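## 3. Setting up the parts board and opening the tower

I rewrote this section on 12 July 2022 after Karlijn Wuyts followed the old one word for word and ended up with her parts board flat on the floor. So, slower this time!

You'll need the gray parts board, a clear stretch of bench next to a wall or panel, a desktop tower you don't mind practicing on, and a good light.

1. Shut the computer down, unplug the power cord, and then hold the power button in for 10 seconds.
2. Put the tower on the bench with a bit of elbow room beside it.
3. Lean the parts board against the wall panel with the three square pockets at the top. It should tilt back slightly. If it stands bolt upright it will tip forward the first time you bump it (ask me how I know).
4. Try your small connector pieces near the board before you open anything up. I like to get a feel for which way the notches face while there's still nothing to break. 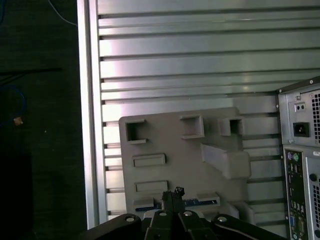 *Fig. 3-1. Parts board leaning on the slatted panel, with a small black connector piece in front of it.*

**Note:** The two long, shallow slots on the left half are easy to forget. I never put screws in them — they roll straight out. Screws go in a lidded tin, well away from the tower.

5. Take the side cover off the tower and set it somewhere you won't step on it.
6. Touch bare metal on the chassis before you reach in, and again whenever you've wandered off for coffee.
7. Find your landmarks. On the Dell board I practice with, I look for the square silver metal of the CPU first, then the blue card standing in its slot.
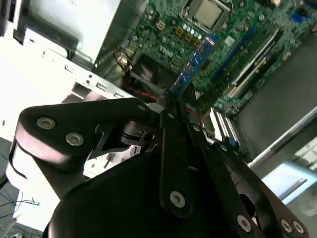
8. Leave the card alone for now and get your light angled so you can read the printing on the board. It's worth fussing over this, and you'll want it just as good in section 4.
9. Check that nothing has dropped in among the small parts near the CPU. Lift out anything loose with plastic tweezers.

**Caution:** Don't push sideways on a card that's standing in a slot. If your sleeve is loose, roll it up first.

If you need to stop halfway, lay a clean cloth over the opening and leave the power cord unplugged. Section 4 picks up with the connectors.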